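Hisside Publishes Usage Specification for National Anthem and Flag Presentation at League Events

For release: February

Hisside, which supplies event protocol services to amateur and semi-professional sports leagues in the United States, has released version 6 of its Ceremonial Presentation Specification. The document sets out procedures for the playing of the national anthem, the display and handling of the flag, and the placement of color guards at indoor and outdoor venues. It replaces version 5 in full.

The revised text applies to all leagues holding a Hisside protocol agreement. Member clubs are expected to adopt it before their first home event of the coming season. Clubs that share a venue with another tenant may adopt it jointly under a single filing.

The principal changes concern timing. Under version 5, the start of the anthem was fixed relative to the published start of play. Under version 6, it is fixed relative to the end of player introductions, with a minimum interval of 20 seconds between the last introduction and the first note. The interval allows the public address channel to be closed and the performer's microphone to be opened by separate operators. Recorded versions must be loaded on two independent playback sources, and the second source must be cued to the same point as the first.

Section 3 deals with flags suspended from rafters or fixed structures. When hung vertically, the union is to be at the observer's left as viewed from the main seating side. Venues with seating on all sides must name one side as the main side in their filing and keep that choice for the season. Section 4 covers large-format field flags, including the number of handlers, the order of unfolding and the method of carrying the flag off the playing surface. Contact with the ground is to be avoided at every stage.

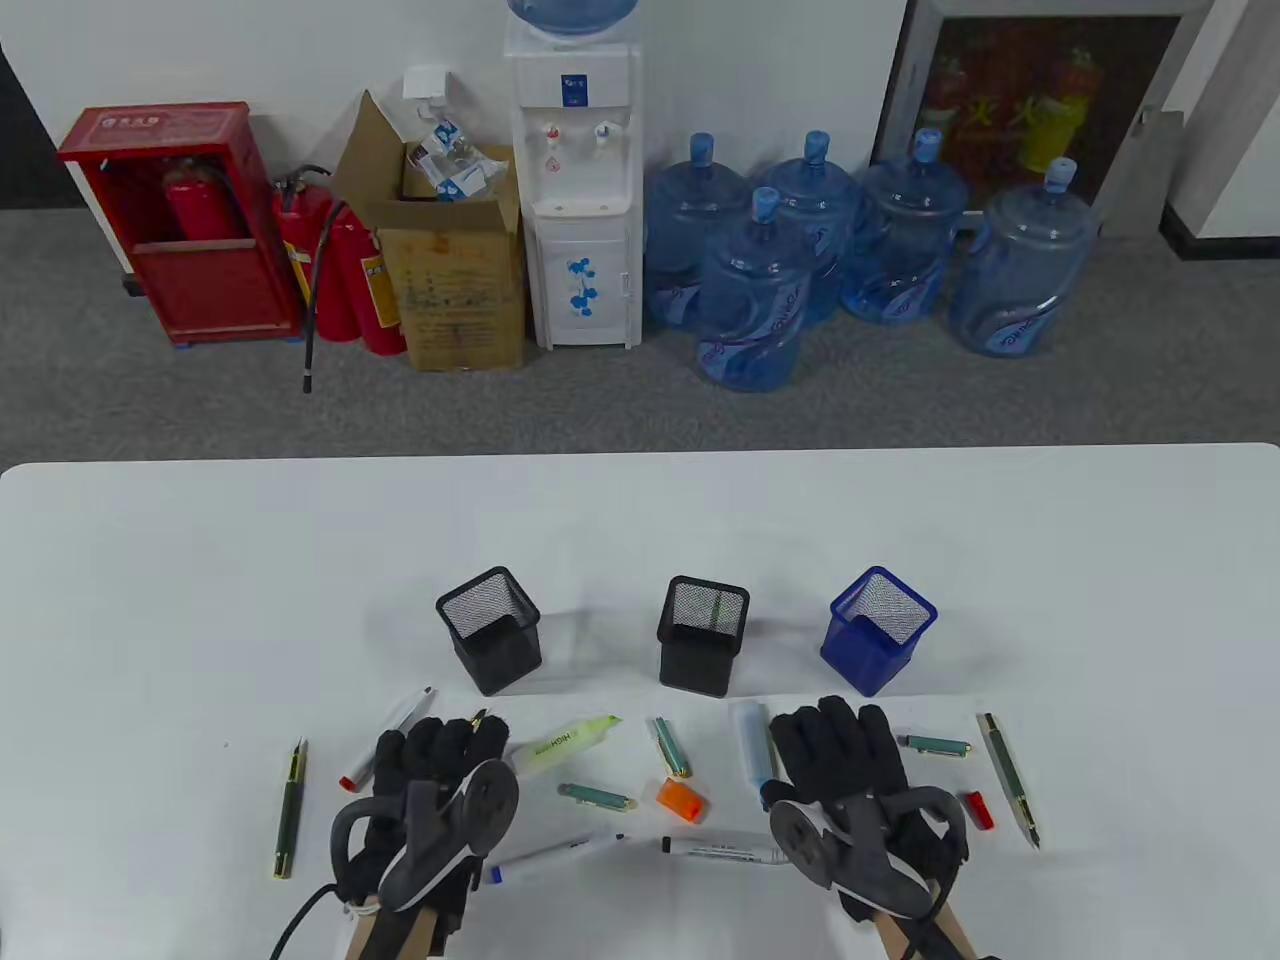
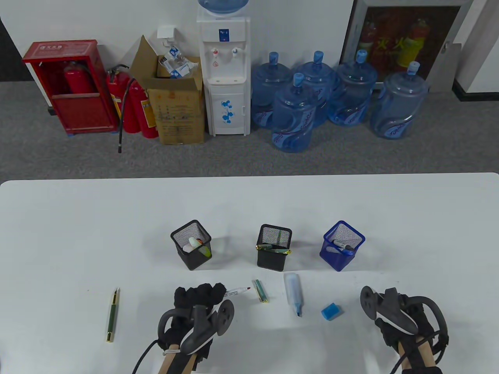 Pens, markers and mesh pen holders on a white tabletop.

The specification does not regulate the conduct of players, officials or spectators during the anthem. Questions of conduct remain with each league under its own rules. Announcers are given one standard invitation to rise, printed in Appendix B, and are asked to read it without additions. A Spanish version of the invitation is included in the same appendix.

Hisside received 1,363 written comments during the review period. Comments on audio levels led to a new measurement procedure in Section 5, under which readings are taken at the main seating side with the venue's normal ventilation running. Comments on indoor pyrotechnics were judged to be outside the scope of the document and have been passed to the leagues concerned.

"Most of the revisions are corrections to sequence," said Phong Khương, director of protocol at Hisside. "A club that already runs its ceremony from a written cue sheet will need to move a few lines. A club without a cue sheet should begin with the template in Appendix A."

The cue sheet template was tested at Motaung Fieldhouse and at Celtley Park, which were selected to represent one indoor and one outdoor venue. Changes made after the tests include a separate line for the color guard's exit and a larger field for the stage manager's notes. The template can be filled in by hand or completed in Bruvura, Hisside's scheduling application. Files created in Bruvura for version 5 will open in the current release, but the timing fields must be entered again.

Clubs may request a variance where the layout of a building prevents compliance with Section 3 or Section 4. Requests must include a floor plan and a statement of the proposed alternative. Hisside will reply in writing within 31 days of receiving a complete request. An existing variance remains valid until the end of the season for which it was granted.

Availability

Version 6 is supplied to member leagues at no charge. Non-member organizations may request a reading copy through the Hisside publications desk. Printed copies are bound in a single volume with both appendices.

About Hisside

Hisside prepares ceremonial procedures, cue sheets and announcer scripts for sports leagues, school athletic associations and municipal venues.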